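Shoelaces that won't stay tied, and a knot that won't come out
Posted in Home and Everyday > Clothes and Shoes
178 views

Meenakshi Joshi
Hello everyone, I hope this is the right section for a question like mine. I have two problems that are really the same problem from opposite ends. My son is nine and his sneakers come undone all day long, on the bus, at recess, halfway up the stairs. I tie them for him in the morning and I double them, and by the time he gets to school one of them is dragging. Meanwhile the drawstring on his winter jacket has worked itself into a tiny hard knot that I can't get out for love or money. I have tried fingernails and I have tried my teeth (please don't tell my dentist). The jacket was a present from his grandmother and I don't want to just cut the string off.

So how do I keep a bow from coming loose, and how do I get a tight little knot to let go? The laces are the round, slippery kind, if that matters. The drawstring is thin cord, a bit fuzzy now from all my picking at it. Thank you in advance, and sorry for going on!

3 replies

Savita Nishad
Hi Meenakshi! No need to apologize, you have come to the right place, and I'm going to go on much longer than you did.

Let's start with the sneakers. Round slippery laces are the worst for coming undone, so some of this isn't your fault at all. But before you buy new ones, look at how the bow sits once you've tied it. If the loops lie across the shoe, side to side, you have a good bow. If they twist around and want to point at the toe and the ankle, you have what my mother always called a granny, and it will shake itself open no matter how hard you pull. I tied grannies until I was thirty-one and thought I just had unlucky feet.

The fix is very small. You have two stages, the first crossing (where you tuck one end under the other and pull) and then the bow on top. Those two need to go in opposite directions. So if you normally go left over right for the first part, try right over left, and then make your bow exactly the way your hands already know. It will feel strange for a week or so. My daughter complained the whole time and then one day she stopped complaining and her shoes stayed on.

If that still isn't enough with the slippery laces, take the loop around twice before you pull it through. You make your first loop, wrap the other lace around it two times instead of once, and pull the second loop through the both of them. It's bulkier, but it still comes undone with one tug on the end, and that's a big thing with a nine-year-old who needs to get his boots off at the door. I'd stop doing the double knot on top if I were you. It's how you end up on the floor of the hallway at bedtime with a wet shoe in your lap.

Now the drawstring, my favorite part. I volunteer to untangle everybody's necklaces at family weddings, so I have put in my hours.

First, stop pulling on the ends. I know it's tempting, but every pull makes the middle tighter. What you want to do is push. Hold the string on one side, close up to the knot, and try to feed it back into the knot, as if you were threading it. If the string is too floppy to push, twist it along its own length until it goes stiff, and push while it's twisted. Nine times out of ten a bit of a gap opens up somewhere.
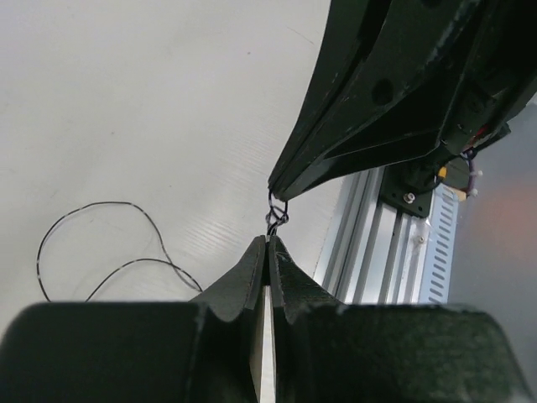

Once you have any gap at all, however small, get something thin and blunt into it. I use a big darning needle, the kind with a rounded tip, but a crochet hook works, and so does the end of a cheap plastic toothpick if the knot isn't too hard. Wiggle, don't stab. Your cord is already fuzzy, and a sharp needle will go right through the strands and then you'll have two problems. Put the jacket on a table under a good lamp and sit down to it properly. I used to do these standing up in the kitchen with one eye on the stove and I got nowhere.

Before all that, you can also roll the knot between your finger and thumb for a minute or two, fairly firmly, changing direction as you go. It breaks the grip a little. On cotton cord I sometimes put a pinch of talcum powder or cornstarch on it while I roll. Don't wet it! Cotton swells when it's wet and the knot will clamp down even harder.

When it's finally out, put a bead or a little cord stop on each end so they can't slip through each other in the wash. I also close the jacket and turn it inside out before it goes in the machine. Let us know how it goes, I'll be thinking about that jacket.

Lalit Kaushik
just get elastic laces. 59 cents a pair at the discount place by me, you never tie them again. both my kids have them. for the jacket, scissors and a new string, pull it through with a safety pin, takes five minutes

Şengül Sarıgül
Savita's answer is lovely and I'd follow it. I only want to add a couple of things from working in a shoe repair shop in Jivesthorpe for a good many years.

Check the length of the laces. Children's sneakers often come with laces that are far too long, and then the loops are so big that they get stepped on, and that opens the bow faster than anything. The loops shouldn't reach the floor on either side when he's standing. If they do, either buy a shorter pair or use up the extra by lacing through the last eyelet at the top, the one almost everyone skips. It keeps his heel from sliding too.

Flat cotton laces hold better than round ones, and waxed ones hold best of all. You can wax the ones you have by running them along a plain candle stub a few times, only the top part where the bow goes. It looks a bit dull afterward but a boy of nine won't mind.

I don't agree with Lalit about the scissors, at least not as the first thing, though he's right that the safety pin trick works well if it comes to that. Pin the new cord to the end of the old one before you pull the old one out, and it will follow it all the way around the hood for you. If your jacket has the string sewn down at the center back, unpick those stitches first or it won't budge. And it's worth asking whether he needs a string in the hood at all. Plenty of parents who came into the shop had taken theirs out on purpose, so that it couldn't catch on playground equipment, and the hood stayed up perfectly well with a snap.

Meenakshi Joshi
Thank you all so much! The darning needle did it, with the cornstarch, and it took me most of an episode of my show. I think I'll save the string for his grandmother's sake and leave it out of the hood, as Şengül says. We're on day two of the backward shoelaces and he tells me it's "weird," but they stayed tied all the way through gym.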